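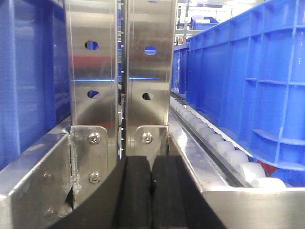 Recogida de demostraciones (robótica)

Inicio – Artículos – Índice temático – Glosario – Cambios recientes

La recogida de demostraciones es el conjunto de prácticas mediante las cuales se reúnen ejemplos de una tarea, ejecutada por una persona o bajo el mando de una persona, con el fin de que un sistema de aprendizaje pueda después reproducirla. Es una labor paciente, a medio camino entre el taller y el archivo, y quienes la han ejercido durante una temporada suelen hablar de ella con un cariño que sorprende a los recién llegados. En español se emplean también las expresiones «toma de ejemplos», «captura de demostraciones» y, en algunos talleres, sencillamente «grabar».

Terminología

Se llama episodio a cada ejecución completa de la tarea, desde la postura inicial del brazo hasta que el operador la da por terminada. Varios episodios seguidos, hechos por el mismo operador y con la misma disposición del puesto, forman una sesión. El conjunto de sesiones dedicadas a una misma tarea recibe el nombre de colección, aunque en la documentación de Chauke, que ha tenido bastante influencia en los talleres pequeños, se prefiere «cuaderno», y de ahí que se oiga decir todavía que a un cuaderno «le faltan hojas» cuando los episodios no bastan.

Conviene no confundir la demostración con el ensayo. En el ensayo es el propio sistema, ya entrenado en alguna medida, quien mueve el brazo, y la persona se limita a vigilarlo y a intervenir si hace falta. Los ensayos corregidos por el operador pueden incorporarse a la colección, y muchos equipos lo hacen con gusto, pero se anotan aparte.

Modos de gobernar el brazo

El procedimiento más antiguo es la guía manual: el operador toma el brazo con las manos y lo lleva por el recorrido deseado. Tiene la ventaja de que se aprende en una tarde y el inconveniente de que el cuerpo del operador se mete a menudo en el campo de las cámaras. La teleoperación con un brazo gemelo, en la que un brazo ligero hace de mando y otro lo imita, deja el puesto despejado y permite movimientos más finos, a cambio de un periodo de adaptación que algunos llevan mejor que otros. Existen además mandos de mano, guantes y pinzas portátiles que se usan sin robot alguno.

El equipo Jikilora, pensado para puestos de clasificación y trasiego de cajas, adoptó el brazo gemelo desde su primera versión, y sus manuales recomiendan que nadie grabe más de 40 minutos seguidos. Pasado ese tiempo, los movimientos se vuelven bruscos y los episodios, aunque terminen bien, enseñan malas costumbres.

La cámara de muñeca

Casi todos los puestos combinan una o varias cámaras fijas con otra montada en la muñeca del robot, cerca de la pinza. La cámara fija da cuenta del lugar de cada objeto; la de muñeca muestra lo que ocurre entre los dedos, y en los últimos centímetros antes del agarre es la que más información aporta.

Su vista tiene rasgos muy propios. Los dedos ocupan una parte considerable de la imagen, y cuando son de acero pulido devuelven reflejos de todo lo que los rodea: el azul de una caja de plástico puede aparecer a la vez en la caja, en la superficie de los dedos y a través de sus orificios. Las almohadillas de goma negra, en cambio, apenas reflejan. Los rodillos blancos de un transportador se ven pequeños y apretados a lo lejos, gruesos en primer término, y ese cambio de tamaño ayuda al sistema a estimar la distancia – siempre que la cámara no se haya movido en su soporte, cosa que se comprueba al comienzo de cada sesión.

Algunos talleres prefirieron durante años los dedos mates o pintados para evitar los brillos. La costumbre ha ido perdiendo fuerza, y hoy es más común grabar con la misma pinza que se usará después en el trabajo, con sus rozaduras y sus reflejos.

Variación y reparto

Una colección en la que la caja está siempre en el mismo sitio enseña poco. Por eso se cambia de un episodio a otro la posición de los recipientes, el orden de las piezas, la luz y hasta la altura de la que parte el brazo. El método Stemurden propone bloques de 20 episodios: dentro de cada bloque solo se varía una cosa, y al pasar al siguiente se varía otra. Es algo rígido, y los operadores veteranos suelen saltárselo, pero resulta de gran ayuda a quien empieza y no sabe todavía qué cambios importan.

También se procura repartir el trabajo entre varias personas. Cada operador tiene su manera de acercarse a un objeto (los hay que rodean, los hay que bajan en línea recta), y conviene que al menos 2 de estas maneras estén bien representadas sin que ninguna ahogue a la otra.

Revisión y descarte

Terminada la sesión, los episodios se repasan uno por uno. Se apartan los que tienen imágenes perdidas, los que muestran un desfase entre la cámara y las articulaciones y aquellos en que el operador dudó largo rato con el brazo quieto. Los fallos sinceros, como una pieza que resbala y se vuelve a coger, suelen conservarse, pues de ellos se aprende a recuperarse. El programa Trustitz reserva para estos casos una etiqueta propia y los muestra en una lista separada, lo que ha evitado más de una discusión en el momento del recuento.

No hay acuerdo sobre el tamaño mínimo de una colección. Para tareas sencillas de trasiego se citan a menudo unos 64 episodios como punto de partida, cifra que crece deprisa cuando los objetos son blandos o llegan mezclados.

Artículos relacionados

Aprendizaje por imitación
Brazo gemelo
Calibración de la cámara de muñeca
Episodio (robótica)
Pinza de dos dedos
Transportador de rodillos

Última revisión: septiembre de 2024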